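Plum Week

Kinga Erdős had made the plum dumplings for the street supper every fall since she moved to Lunus Street, and every fall she said it was the last time, and everybody on the block nodded kindly and went on setting out the bowls. She was a small woman with a big kitchen, and she liked to have company in it, which was how Nelly Tello from two doors down came to be sitting at her table that Sunday with her sleeves pushed up and flour already in her hair.

"You'll write it down this time," said Nelly, who had brought a notebook for the purpose.

"I'll talk and you'll write," said Kinga. "But I'm warning you, my mother never measured a thing in her life, and when she said a handful she meant her own hand, and she had hands like a stonemason."

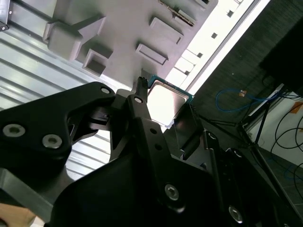 The potatoes had been boiled in their skins the night before and left on the back porch, because Kinga held that a warm potato made a sulky dough. She peeled them with her thumbs while she talked, and she talked the way she always did, starting with the dumplings and wandering off to the house in the village, and the plum tree that leaned so far over the Willex road that the bus driver used to pick from it through his window. Her mother would run out to scold him. By the time she got to the gate she had usually forgotten she was angry, and she'd hand him a bag to take home to his wife.

"Did he ever pay for any?" Nelly asked.

"He brought us a goose one January," said Kinga. "A live one. We were never able to eat it, it had such a personality — it used to follow my father to church."
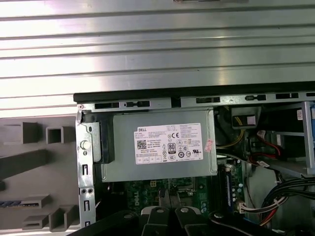
A Dell tower on its side, panel up.

Nelly wrote down the goose, though she knew perfectly well it had no business in a recipe. Then she rolled the dough the way she was shown, not too thin, and cut it into squares, and Kinga came along behind her and pressed a pitted plum into each one, with a lump of sugar where the stone had been and a pinch of cinnamon from the Sriwong tin. The window had steamed over by then and the radio was playing something slow from before either of them was married.

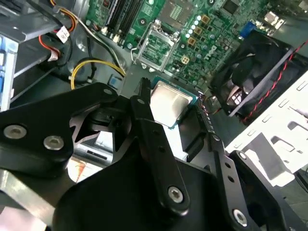 "How many are we making?"

"Forty-nine. One for everybody coming, and one for my mother."

So they set a small blue plate aside, on the windowsill, where the light would find it in the morning. Nelly didn't ask who ate that one in the end. She had grown up in a house with a plate like that herself, only theirs had been for an uncle, and the food on it had always been gone by breakfast, and her brother had always looked very well fed.
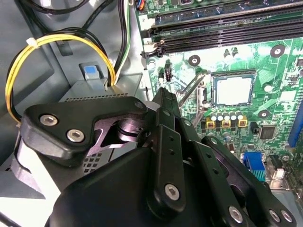
The dough gave them trouble toward the end, as it will when the kitchen gets hot, and Kinga had to send Nelly to the pantry for more flour. While she waited she got onto the subject of her grandson, who had offered to put the whole recipe into his computer, where it would be safe forever. He had shown her the inside of one once, with the case open on its side, the green board and the dark memory slots with a little white label beside them that said 2. She had looked politely for a good long while. "Very nice," she'd told him, "but where does the butter go?" Nelly laughed so hard in the pantry that she dropped the scoop.

They boiled the dumplings in batches and rolled them in breadcrumbs browned in more butter than Nelly was willing to put on paper. When the last of them was done, Kinga wiped her hands and asked to see the notebook. She read it all the way through, moving her lips a little, the potatoes and the bus driver and the goose.

"You left out the salt," she said, and reached for the pencil.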